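4.2 Sheets, shirts and the trouble with thin cloth

I should say at the outset that I hate ironing, and I suspect that coloured how I read the diaries. Wayne Chisholm and I went through 2,516 entries from the Jaltonden households, and 1,539 of them mention folding in one way or another. Most people wrote quite happily about towels. Towels are easy! They're thick, they stay where you put them, and you can do them while watching telly.

Thin white cloth is another matter. People grumbled about it all through March - it slides, it bunches up in the middle, and you can flatten one end nicely while the other is still a heap of creases (Figure 3). One diarist told us she looks for a corner first and gives up if she can't find one by the second go. I do exactly the same at home.

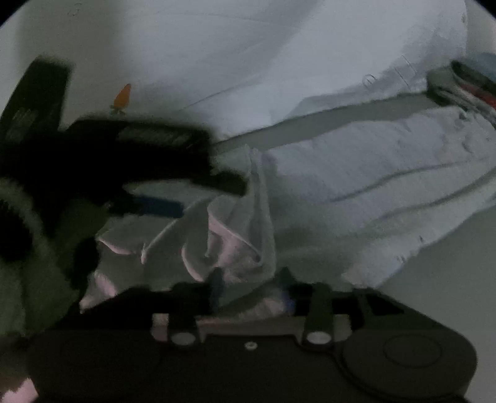

Figure 3. Thin white fabric, bunched and wrinkled at one end and flatter towards the other.

Wayne thinks the grumbling is mostly about size, and he may be right, as a big piece needs more room than most kitchen tables offer. I'm less sure. Plenty of our diarists had a bed to spread things out on and still moaned, so I'd put more of it down to how little the cloth weighs. We come back to this in Section 5, where the pillowcases muddy things further.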